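An afternoon at the robot open day

2023-09-13

I have a dishwasher I don't trust and a vacuum that got stuck under the couch and stayed there until I moved. So I'm not sure why I drove 57 miles to the Gonus open day in Irkthorpe, except that the flyer said "free parking" and "see the arm think," and I wanted at least one of those to be true. Parking was indeed free. It was also in a field.

Gonus, if you haven't run into them, builds picking systems. Picking, in this line of work, means taking a thing out of a container full of other things. Most of us learned to do it in a toy box before we could talk, and apparently it is one of the hardest jobs you can hand to a machine. A very patient engineer told me this within a minute of my arrival, and then told me again after the coffee, in case I'd gotten cocky.

They run the open day once a year, usually in November, but the heating in the big hall has opinions about November, so this time they moved it up. The big hall is where they keep the part of the business that makes money. You walk a taped path between machines that move cardboard boxes from one place to a slightly different place, very fast, with a hiss. The sign claimed 2,000 boxes a shift. I watched for a while and believed it. I also got a little sleepy. There's only so much you can feel about a box.

The small lab at the end of the corridor was what I'd come for. It holds the Prolo project, and Prolo is about bins full of stuff nobody sorted. Somebody had written PLEASE DO NOT HELP THE ROBOT on a whiteboard by the door, with the "not" underlined three times, so I assume there's a history.

You'd expect a place like that to look like a spaceship. It looks like the garage of an uncle who's good with his hands. The robot is a KUKA arm, gray with an orange wrist, the kind you've seen in videos about car factories. It hangs over a plain wooden table with a gray metal bin on it, and the bin is held with a spring clamp. I own that clamp, or one of its cousins. I felt a sudden warmth toward the entire field of robotics.

The engineer explained that the clamp came after the session where the bin went for a walk. The gripper had closed on the rim by mistake and pulled, and the arm is a good deal stronger than a bin. "It was very confident," she said.

She also explained why cloth is the villain. A bottle is a bottle from any side. You learn its shape, you find its middle, you pinch. A cloth doesn't have a shape, it has a mood. Fold it and it's a different object. Drop it and it's another one. The arm has to look at a lump and guess which bit of the lump will come up and bring the rest along, and it has to do so without also bringing the neighbors.
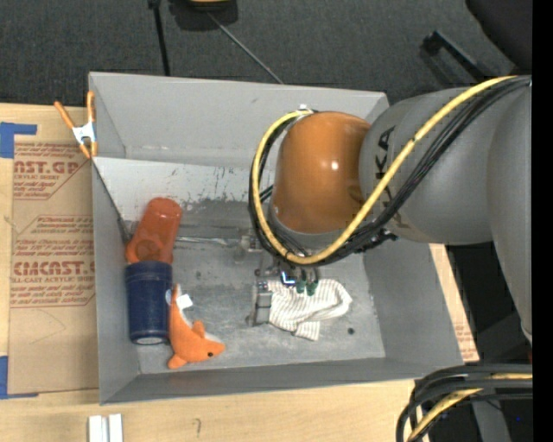

I asked how it decides where to grab, expecting a long answer and getting one. The short version is that the software, which they call Lema, scores a whole lot of possible grabs, throws out the ones that would drive the fingers into a wall, and goes with the best of what's left. Then it tries, and writes down how it went. The counter on the monitor said 3,218 tries since they last reset it. I asked how many had worked. She said "more than last month," in the tone I use with my dentist about flossing.

Then we all stood there and watched. There were maybe a dozen of us, and I can report that a crowd watching a robot pick up laundry behaves exactly like a crowd watching golf. People whispered. The gripper came down, stopped, considered, and came down a bit more. A man near me held his breath so long I got worried about him. It closed on a fold, lifted, and the cloth came up by one corner, hung there for a second looking like a surrender flag, and slid out.

There was a groan. A real one, from grown adults.

The second attempt missed altogether and the gripper rose with great dignity, holding air. It then carried the air over to the drop-off spot and released it. I've had coworkers like that. On the third go it got a proper mouthful of fabric and took the whole thing out clean, and we clapped, and a kid up front asked if it could do socks. The engineer said socks were planned. The kid did not look impressed by "planned."

What I liked, and I didn't expect to like much, was how unbothered they all were by failure. At the box end of the building a dropped box sets off a light and a person comes running. In the lab a drop just gets logged. The engineer told me a clean pick is nice for visitors but the near misses are where they learn what to fix, and that the worst open day they ever had was the one where everything worked and people left after five minutes.

I had questions about jobs, since everybody does, and there was a laminated card about jobs, since there always is. It said the machine would take over the dull parts. I've read that card in several buildings now. To be fair, having watched it wrestle with a dish towel all afternoon, I don't think anyone with a pulse and two thumbs needs to clear out their locker this year. Ask me again when it does socks.

There was a gift table on the way out. I got a pen, a sticker, and a raffle ticket, number 176, for a prize I never saw and was never told about. If I won a robot arm, I'd like it known that I have a clamp ready.

The drive home took longer than the drive out, thanks to the field, which had a single exit and a strong sense of fairness. I got in around dinnertime, opened the dryer, stuck my hand in without looking, and pulled out a shirt on the first try. I did look around to see if anybody wanted to clap.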